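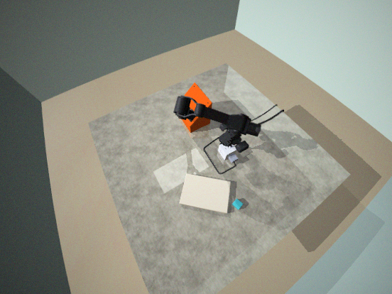
Tymofii Maksymiv
Workshop and Home Editor

February 6, 2025

Most garage and shed floors get swept when they look bad and ignored the rest of the year. A bare concrete floor sheds a fine dust that settles on tools, on shelves and on anything you have just painted. Sealing it is a weekend job and you need very little kit.

Start by clearing the floor completely. Working round a freezer or a bench on legs always leaves a patch that peels first. If something is too heavy to shift, do the floor in two halves and leave a week between them.

Sweep, then vacuum, then sweep again. Oil marks need a degreaser and a stiff brush. Leave it on for 20 minutes, scrub, and mop up with clean water. Old stains under a car may want a second go. Cat litter ground in with your boot will lift fresh oil, but it does nothing for a stain that has been there since September.

Test for damp before you buy any sealer. Tape a square of clear plastic to the floor along all four edges and leave it overnight. Beads of water on the underside mean the slab is damp, and a coating will lift. In that case use a breathable sealer or put down loose mats and leave the concrete alone.

Fill cracks with a repair mortar, pressed in with a filling knife and left slightly proud. Rub it flat once hard. Hairline cracks can be left.

Put the first coat on thin. Cut in along the walls with a brush, then roll the rest, working backwards towards the door. My own garage took two coats and 7 litres in all. Rostyslav Levchenko, who did his in Irkley the same month, used one thick coat and was scraping it off by the spring.

Keep the door open while you work and for the rest of the day. Most water-based sealers will take foot traffic the next morning, but keep a car off for a full week – tyres pull up soft coating very easily.

Mats are worth having where you stand for long spells. Rubber ones are kinder to the feet, though black rubber can mark a pale floor, so try an offcut in a corner first. Lift them every month or so and sweep underneath. Grit trapped below a mat works like sandpaper.

For regular cleaning, a soft broom and a bucket of warm water with a small squirt of washing-up liquid will do. Avoid bleach. Wipe up brake fluid straight away, as it softens nearly every coating sold for home use.

Leftover sealer keeps well if the lid is tapped down properly. Write the date on the tin and store it somewhere frost can't reach – a frozen tin is only good for the tip.

We use cookies to remember your settings and see which pages are read. By continuing to use this site you accept our cookie policy. Accept | Manage settings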